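Open day at Lernevberg, January
Club visit report

Our group went to the Lernevberg open day this year in place of the usual January talk. Lernevberg builds and integrates robot cells for food packers and small parts suppliers, and it opens the shop to the public once a year. There were 19 of us. Admission was free but you had to register ahead and wear closed shoes, and two members had to borrow overshoes at the door.

Getting there

The building is at the back of the industrial park, past the tire place. The sign for the visitor lot is small and faces the wrong way if you come in from the highway. Parking was fine before 10 a.m. and not after. The front half of the plant dates from 1945 and was a cannery. The back half is a steel addition and is where most of the robots are. It was cold in the old half, so keep your coat on until you are through the second set of doors.

Coffee and squares were set out in the lunchroom. Badges were handed out there too, in four colours, one for each tour group. We were split between green and orange.

The shop floor

The green group started with the packing line. It was built for a customer that ships jarred sauces, and it was due to be taken apart and trucked out the following month. A pair of arms work either side of a conveyor, one putting dividers into cartons and the other loading jars. They were running it with empty jars at reduced speed so that people could stand closer to the guarding. Somebody asked what full speed was and the operator turned it up for a minute. It was a good deal louder.

Next to it was the Hervieu cell, which loads and unloads a lathe. Hervieu is what they call their own line of small machine tending units. The door opens, the arm takes out the finished part, flips over and puts in the blank with its other side. The operator showed us the double gripper on a bench, with the cover off. The fingers are machined in house and the wear pads get replaced on a schedule. He had a coffee can full of worn ones and passed a few around.

The last stop on the floor was the training bench. Visitors could take a teach pendant and jog an arm from one peg to another. There was a line of kids at it for the whole morning, and most of our group gave up waiting and came back after lunch. Moving the arm one joint at a time is harder than it looks. Switching to straight-line motion made it a lot easier, and the staff let everybody struggle with the first method before showing them the second one.

Talk by Erzsébet Dobos

At 11:30 everyone went up to the mezzanine for a short talk by Erzsébet Dobos, who runs applications engineering. She spoke about how a job goes from first phone call to installation. A few notes:

The customer's parts are measured by Lernevberg even if drawings are supplied. Drawings are often out of date.

A cell is tested for 100 consecutive cycles without a stop before the customer is invited to see it. If it stops at cycle 98 the count goes back to zero.

Most of the delays on past jobs came from feeding the parts in, and very few from the robot itself.

They no longer quote on bagged produce. She said they had tried it twice and would rather send people to a firm that does only that.

There was a question about jobs being lost. She said that the sauce customer had moved its packers to a second shift on another line, and that she could speak only for that one plant. Another question was about maintenance, and the answer was mainly grease and cables.

Simulation room

After lunch the orange and green groups went together to the simulation room, a former office with six desks and the blinds down. Normand Wong looks after it. The programs they use for customer jobs are ordinary layout software, with the cell drawn to scale and the arm checked for reach. He ran one of those first, for the lathe cell we had seen in the morning, and showed where an early layout had the elbow passing through the guarding.

Most of the time went to the second program, which is called Wosis. It is used for trying out an arm on household objects, as part of a research job they do with an outside partner. There is no customer line to copy, so the scenes are made up. The one on the screen was a kitchen counter in grey marble with an arm standing on a pedestal beside it. On the counter were a red toaster, a loaf of bread, a green apple, a cabbage and a black bowl, and at the back a model of a half-timbered house. Several people asked about the house. Normand said that the program picks from a library of objects and the more mixed the counter, the better the test.

He explained that reaching for something small is a different problem when there is a bowl on one side and fruit on the other. The arm has to come in from above, and the elbow has to stay clear of whatever is standing at its own end of the counter. Scenes can be reset in a second or two, so they can leave it running overnight and read the results in the morning. He was careful to say that a grasp that works on the screen still has to be tried on the bench, and that soft things like bread are the ones he trusts least.

We had time to watch the gripper brought down over a small ball and to ask for the view to be turned. One of our members wanted to know whether the cabbage had a weight. It does, and it can be changed.
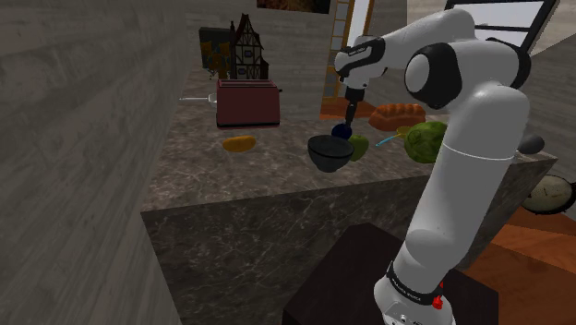

Practical notes for next year

Register early and ask for the first tour. The afternoon groups got less time at the training bench.

The mezzanine is reached by stairs only. Anyone who can't manage them should tell the front desk, as the talk can be heard from the lunchroom over a speaker.

Photos are allowed everywhere except along the wall marked Lurach, which is a customer project behind curtains.

The lunch truck takes cards. The sausage roll was good and the chili was gone by 12:30.

Overshoes go back in the bin by the door. We still have one pair, and it will be mailed back this week.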